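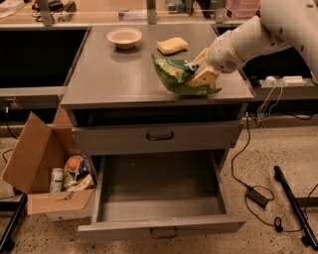 The Cadico finger kit has been on my arm since October, and I've now put enough hours on it to write down what I think. The kit is a pair of slip-on fingers for a two-finger gripper, a set of screws, a calibration card and a year of access to Clelia, the vendor's grasp tuning software. The two fingers are not mirror images. One is thin and meets the object at an angle, the other is a broad block with a small hole in it. I expected the mismatch to be a problem on soft packaging, and so I spent most of my time there. A crumpled snack bag like the green one is a bad object for most grippers: no rigid edge, a surface that moves when you touch it, and a shape that differs on every attempt. The kit handles it better than the stock fingers did.

Setup first. Mounting took 8 minutes, most of it spent looking for the right driver. Clelia then wants the calibration card placed flat in the work area and runs the fingers through a set of closing motions at increasing force. The manual says to do this once. I would do it again after any change of finger, as my zero had drifted by the second week and the software gave no warning.

Force control is the main selling point. Clelia takes a setting from 0 to 155 in its own units, which the documentation does not convert to newtons anywhere I could find. For bags I settled on 60. Lower than that and they slip during the lift, higher and the contents get crushed. Sponges will take almost any setting. Bowls are a different matter. On a wide flared rim the thin finger has very little contact area, and the bowl tends to rotate in the grip when the arm accelerates. Slowing the arm down fixes it, at the cost of cycle time.

Drawers I count as a partial success. The thin finger goes behind a curved handle without trouble, and a light drawer pulls out fine. Pushing one shut with the block is also fine. What I don't like is the side load during the pull. The fingers flex visibly, and Clelia reads the flex as a lost grasp and aborts. There is a checkbox to turn this off, two menus down, under a heading that has nothing to do with grasping.

Benoît Huet, who runs the same kit on an Ojala arm, wrote to me that his finger pads started to polish after 2000 cycles and lost grip on plastic film. I haven't reached that number. He roughens his with fine sandpaper and recalibrates.

Price is on the high side for two fingers and a license. Fluston sells a plain symmetric pair for less, with no software, and if you only pick up boxes and cans I would buy those. For bags I'm keeping the Cadico set on. Next job is logging the calibration drift properly, with the card left in the same spot for a month.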